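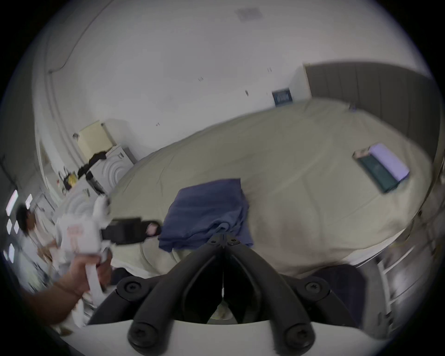 *Everything goes across the bed first, then into a bag.*

## Sorting and packing on the bed, and the wall behind it

**Kylie Dunstan**

I'm moving out of a furnished room in May and packing it myself. My method is to put each category on the bed, fold it, decide, and bag it. Clothes and cloth things first, papers after. It worked for the first evening and has gone downhill since. By the time I want to sleep there is still a layer on the duvet, so it all gets moved to the metal cart and put back on the bed the next day. I've handled some of it four times.

Questions:

- Do you sort on the bed or on the floor?
- Do you strip the bed first or leave the duvet on?
- Where do papers go while you are still doing clothes? I have a dark green folder thing that keeps ending up under whatever I folded last.

The new room is at Studdale and it's 12 square meters, so smaller than this one. I get 2 suitcases and whatever fits in the back of my cousin's car.

---

**marlpit**

Floor. Put an old sheet down first and do it all there. The bed is for sleeping and if you pile it up at 9 p.m. you'll be mad at 11.

---

**ottoline_b**

Bed, always. My knees won't do the floor. But take the duvet off. You can't fold anything flat on a puffy duvet, it sinks in the middle and small things slide down the slopes. Bare fitted sheet, pulled tight. Then it's as good as a table.

---

**marlpit**

A table is as good as a table.

---

**ottoline_b**

It's a furnished room, she may not have a table big enough. Kylie?

---

**Kylie Dunstan**

There's a desk but it's covered with kitchen things wrapped in towels. So bed or floor, and the floor has the shoes on it.

The duvet point is fair. I left it on to protect the sheet and didn't think about the folding. That navy piece in the middle has been folded more than once and it goes soft and crumpled every time I push something else up against it.

---

**Rostislav Kuruc**

I would fold the duvet and put it at the foot of the bed. You keep it clean and you get a ledge for the "not sure" pile.

For papers, pack them before clothes. Papers are heavy, flat, and easy to lose. One folder, closed, at the bottom of the bag you carry yourself. If the folder is on the bed while you sort shirts, things get put on top of it and inside it. I lost a lease that way for a month. It was in a pillowcase.

---

**hobnail**

I'd disagree with papers first. Papers are what you need until the last day. Meter readings, the key receipt, the inspection form, whatever the landlord emails you at 7 a.m. I keep them out and on the door handle in a tote. Last thing out of the room.

---

**Rostislav Kuruc**

The tote is fine. My point was to get them off the bed.

---

**hobnail**

Then we agree, more or less.

---

**tansy.w**

What do you do about straps? Bags, cases, anything with a long strap. I pack for a family and half my time goes to pulling one thing out and having three others come with it. I've started tying each strap around its own bag with a bit of ribbon. Looks silly but it saves time.

---

**Kylie Dunstan**

Same problem here. I pick up one end and the strap drags across everything I just folded. I'll try the ribbon. I have plenty of hair ties, those might do.

---

**ottoline_b**

Hair ties are better than ribbon. Ribbon slips.

---

**marlpit**

Tuck the strap inside the bag and close the bag. No ties needed.

---

**tansy.w**

Not if the bag is full.

---

**Kylie Dunstan**

Update. Duvet folded up and put at the end, all the clothes bagged. Papers are in a tote on the door, hobnail's way. Took me one evening. With the bed cleared off I got a proper look at the wall behind it and now I have a different question.

There are pencil marks on it. A small "123" with an arrow on each side, lower down, pointing outward. There's a gray scuff near the right arrow too. I didn't put the numbers there, I think it was whoever measured for a shelf before me, but I can't prove that. The scuff could be mine. I sit up against that wall to read and things get leaned on it, like the navy card there now, so I'm not going to claim it was there before.

The deposit is 2,000 and I'd like all of it back. Do I erase the pencil, paint over it, or leave it alone? And the paper notice up on the right was there when I moved in. Does it stay? 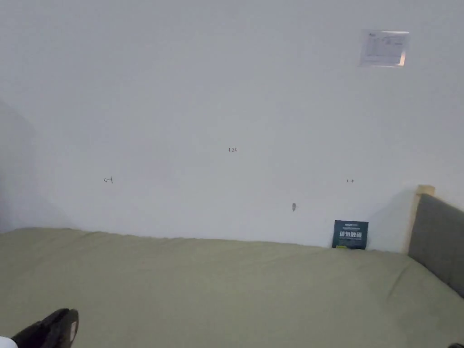

**Rostislav Kuruc**

Leave the notice. If it was there when you came, it's part of the room. Taking it down can pull paint off with the tape and then you have a real problem where you had none.

Pencil: soft white eraser, light pressure, start at the outside of the mark and work in. Don't use water first. Water and graphite make a gray paste and it spreads.

---

**hobnail**

I'd leave the pencil alone completely. If you rub a matte wall you get a shiny patch, and a shiny patch shows from the door. Pencil that small doesn't. I've been through a lot of checkouts and I've never been charged for pencil. I have been charged for a clean spot.

---

**ottoline_b**

It depends on the paint. Kylie, pull the bed out a little and try the eraser down low, below the mattress line where it doesn't matter. If it leaves a shine, stop there.

---

**marlpit**

Or paint it. Small tin of white, small roller, done.

---

**hobnail**

No. There are a hundred whites. She'll end up with a square of a different white and then she has to do the whole wall.

---

**marlpit**

So do the whole wall. It's one wall.

---

**hobnail**

In a furnished room, with the bed in it, the week she moves out, at her own cost, for some pencil. I can't recommend that.

---

**tansy.w**

I used a filler stick from Gekel on a wall once, for a nail hole. Worked for the hole but I then wiped it over a scuff as well and it dried chalky. You could see it in the afternoon when the light came in sideways. Don't put filler on scuffs.

---

**Kylie Dunstan**

No filler then. I had one in my cart at Doležal (the hardware store by the station) and I'll take it out.

What is 123 likely to be, do you think? Centimeters? I'm curious now.

---

**Rostislav Kuruc**

Centimeters would be my guess. Two arrows with a number between them is how I'd note a width. Somebody wanted to put up a shelf or a picture rail and wrote the width on the wall so as not to forget it. I do the same, but I write on masking tape.

---

**ottoline_b**

Could also be a height. People are not tidy about arrows.

---

**Rostislav Kuruc**

The arrows are side to side. Width.

---

**ottoline_b**

Measure between them and we'll know.

---

**Kylie Dunstan**

My tape measure is at the bottom of a suitcase. It can stay a mystery.

I pulled the bed out and tried the eraser low down as ottoline_b said. No shine that I can see, with the lamp on or off. So I'm going to do the scuff only, tomorrow in daylight, and leave the pencil. If they ask about the pencil I'll say it was there, and that's true as far as I know.

---

**hobnail**

Check your move-in photos. If you took any of that wall, the pencil might be in them. Zoom in.

---

**Kylie Dunstan**

I took photos of the floor, the window, and the inside of the closet. None of that wall. Lesson learned for Studdale.

---

**tansy.w**

Take them before you bring anything in. All the walls, with the bed pulled out. I do the mattress too, both sides.

And don't forget the bed itself at checkout. Light wood shows everything. Wipe the posts with a barely damp cloth and dry them right away. I had a ring on one from a hot mug and they took money for it.

---

**marlpit**

Who puts a mug on a bedpost?

---

**tansy.w**

A teenager.

---

**ottoline_b**

Back to packing for a second. Kylie, what are you doing with the bedding? It's the last thing you use and the biggest thing you have. I put mine in a Gestar vacuum bag, the kind you roll up with no pump. A duvet goes down to the size of a couch cushion.

---

**Kylie Dunstan**

I bought 2 vacuum bags from the supermarket, no name on them. One has already let the air back in overnight. I'll probably use the duvet as padding around the kitchen things in the car.

---

**Rostislav Kuruc**

Put the kitchen things in a box, and the duvet around the box. If you wrap plates directly in a duvet you will wash a duvet in your first week.

---

**hobnail**

Also, check between the mattress and the wall before you hand in the keys. Anything you lean back there slides down when the bed moves. Cards, booklets, chargers. I left a library card behind one and paid for a new one.

---

**Kylie Dunstan**

Moved the card off the bed just now after reading that. It's in the tote.

Scuff gets done in the morning. I'll post after the inspection and say what they charged me for, if anything.

---

**marlpit**

Still say floor.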